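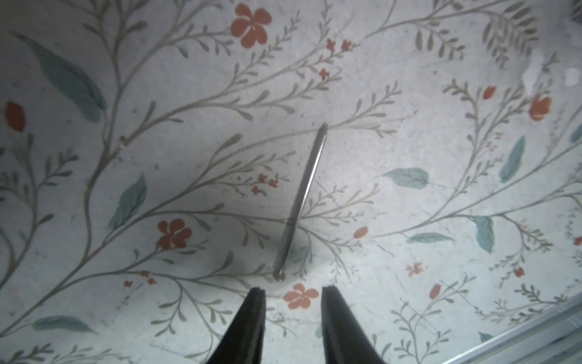
The Plorus is getting its big screen back in July, and I've been grinning since I heard

Well, I've waited long enough to write this one. The Plorus in Natar is reopening its main screen in July, with 268 seats, a proper curtain and (thank goodness) new toilets. If you've been squashing yourself into the little upstairs room for the last two years like I have, you'll know why I rang my sister before I'd even finished reading the notice on the door.

For anyone who's new round here, the Plorus is the old single-front cinema on the corner by the bus station. It used to have one huge room, and then the ceiling started shedding bits of plaster during a Saturday matinee and the main screen was shut the same night. Since then everything has been shown upstairs in what used to be the tea room. It has 60 seats, a pillar in the way of nine of them, and a screen I'd call generous for somebody's lounge. I saw a submarine film up there last winter and spent most of it leaning to the left.

The first week's programme is up on the door and in the window of the chip shop, and somebody at the Plorus clearly knows what we've all been missing. It's disaster films! Floods, volcanoes, a runaway train, a ship going over, one where the sun does something unpleasant. They're calling it Big Trouble Week and it opens on the Monday with a brand new one called Otow, which I hadn't heard a thing about until I saw the poster.

I've since been to a preview, so I can tell you a bit. Otow is the name of the dam in the film, and you can probably guess what the dam does. There's a small town underneath it, an engineer who's been told to keep quiet, her dad who won't leave his farm, and a school coach with a dodgy gearbox. You'll have met all of these people before in other films. I didn't mind one bit. The first crack shows up after half an hour or so and from then on I don't think I put my hand in my popcorn once.

The water is what you're paying for and it's terrific. There's a long stretch in the middle where the power goes and you only hear it coming — a sort of low grumble that gets into the seats — and a woman behind me said a word I won't put here. I was less keen on the last twenty minutes. There's a speech on a roof that goes on far too long given the state of the roof, and the brother turns up again in a way that I still can't make sense of. The dog's fine, before you ask. I know some of you won't book until you've been told about the dog.

It was the preview that made me see what a difference the big room is going to make, because they showed it to us upstairs. Good as it was, a dam that size needs a wall to itself. The people from Nwankwo, who distribute the film and brought it along for the evening, said the sound had been mixed for a large hall and that we'd had maybe half of it. I'm going again in July just to find out what the other half does to my fillings.

Now the practical bits, as I know that's what most of you have come for.

Tickets for the first week go on sale at the box office on Monday at 9 in the morning, and online at noon the same day. The gap is deliberate. Last time there was anything popular on, the website sold the lot while people were still standing in the queue with their purses out, and there were some very cross letters. So if you want the best choice of seats, you'll need to get yourself down there. You can buy up to six at once.

Prices are going up a little for the main screen and staying put for upstairs, which will carry on as the second screen. I'm pleased about that. I've moaned about it for ages but I've got fond of it, pillar and all, and it's just right for the quieter films that would rattle around in the big room. The Wednesday morning showing for parents with babies stays upstairs too, and they've said the pram space on the landing will be bigger.

A few things I asked about while I was there. The balcony won't be open. It still needs work on the stairs and they wouldn't give me a date, so don't go hoping for the front row up top just yet. There are four wheelchair spaces in the main screen now, two in the middle and two near the back, where before there was a single one right down by the fire door. Subtitled showings will be on Sundays and Thursdays. The organ is still in storage and I got a bit of a sigh when I brought it up, so I left it there.

And yes, the old red seats have gone. I know! I was sad about it as well, until I sat in one of the new ones, which they've set up in the foyer for people to try. It's dark green, it doesn't pinch, and there's room for your knees. Some of the old ones will be sold off from the side entrance on the Saturday before opening, in pairs, cash or card, and you have to take them away yourself. They're heavier than they look. My neighbour had one off the first lot and it's still in his porch.

If you only manage one thing in Big Trouble Week, I'd go for Otow on the first night, for the noise and the crowd. If you can manage two, then the Friday late show is the ship one, and that's the film I saw at the Plorus with my mum when I was far too young for it. I didn't have a bath for a week. I've not seen it on a big screen since and I'm taking a cushion to hide behind.

The café will be open an hour before the first film each day and they're bringing back the toasted teacakes. Car parking behind the bus station is free after six. I'll be in the queue on Monday with a flask, somewhere near the front if the bus behaves, so do come and say hello.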